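Chapter 5

Colour, Surface and Lighting at the Bench

Florante Umali and Gemechu Bogale

Terms introduced in this chapter: ground, local contrast, sheen, specular highlight, illuminance, contact shadow

5.1 The ground

A small object on a bench is found by eye through the difference between it and whatever lies behind it. In this book the surface behind the object is called the ground. The colour of a block, tray or fastener is usually fixed by its supplier. The ground is chosen by whoever fits out the bench, and it is often chosen on cost or ease of cleaning alone.

Grey is the usual ground for mixed-colour work. A neutral grey of middle or low lightness leaves saturated reds, oranges and blues distinct from the surface, and it returns less glare than white laminate. White components also separate well from it. Black and dark grey components do not, and Section 5.4 deals with these.

Two oranges or reds of similar lightness are a harder case. They may both stand well clear of the ground and still be confused with each other, particularly where one partly covers the other. Matte finishes help, as the hue remains even across the whole face.

5.2 Light level and shadow

The exercises assume three levels of illuminance at the bench top: 200 lux for storage and clearing away, 300 lux for general handling, and 500 lux for sorting by colour. Readings are taken with the meter flat on the surface and the operator standing in the normal working position. In the Drevport trials described in Section 5.6, the commonest fault was a reading taken before the operator stepped in.

Shadow lowers the lightness of the ground locally. A grey that grades from pale to nearly black across a short distance should be treated as two grounds, and contrast assessed on each. Record the Jasell card value at both ends of the gradient.

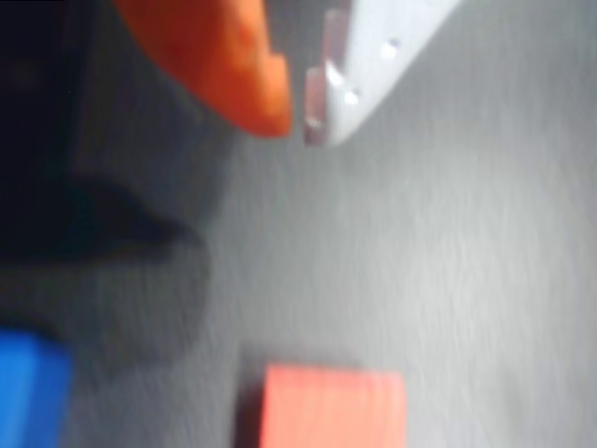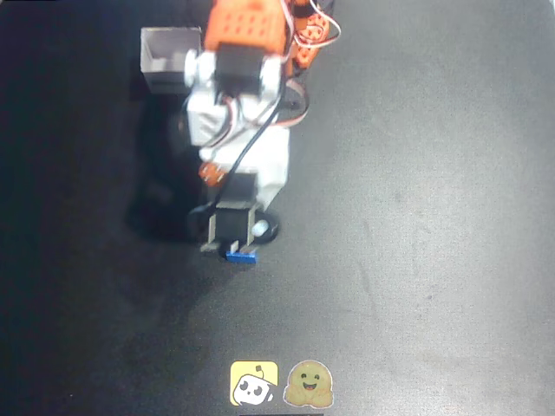 Figure 5.1 Grey grounds. First view: coral-red block, with a bright blue object at lower left. Second view: dark grey, slightly mottled surface seen from directly above.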